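Search this site Enter keyword Go

About us

Reading time: 2 minutes

Hebden is a small company for tidying and sorting. We help offices, workshops and schools to put their rooms in order, and we show the people who work there how to keep them so. Lionel Greenwood and Pauline Pickering began the work in two rented rooms in Tolton, and today we have 684 customers on our list.

Our method begins on the floor. We look under the tables, between the legs of the chairs and along the cables, and only after this we go to the surfaces. A small container stands close to the place of work, so that one must not walk far with each piece of paper.
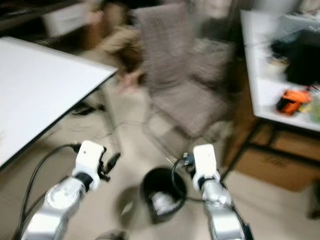

A black container on the floor, between the two robot arms.

After the floor comes the table. We lay the things out on it side by side – packages, bottles, cartons, paper – and we decide about each one separately. A crushed plastic bottle is an easy decision. A cardboard tube with paper around it takes longer, and for a product still in its blister pack we always ask the customer.

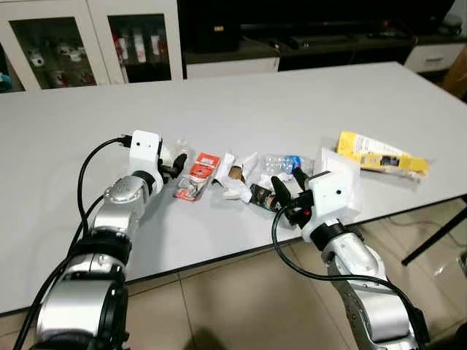 Hebden | Sorting and Packaging Team

The team is led by Ľudovít Baláž, who came to us from the Irkine warehouse. He wrote our sorting guide, which is now in its third edition and is given free to every customer. Declan Hulme answers the questions about plastics and cartons. Last January we sorted 1,551 items for one school, and the list of them hangs still in our corridor.

Visits are possible in the mornings, from 9 a.m. Please write to Pauline before you come.

Contact | © Hebden, Tolton | Back to top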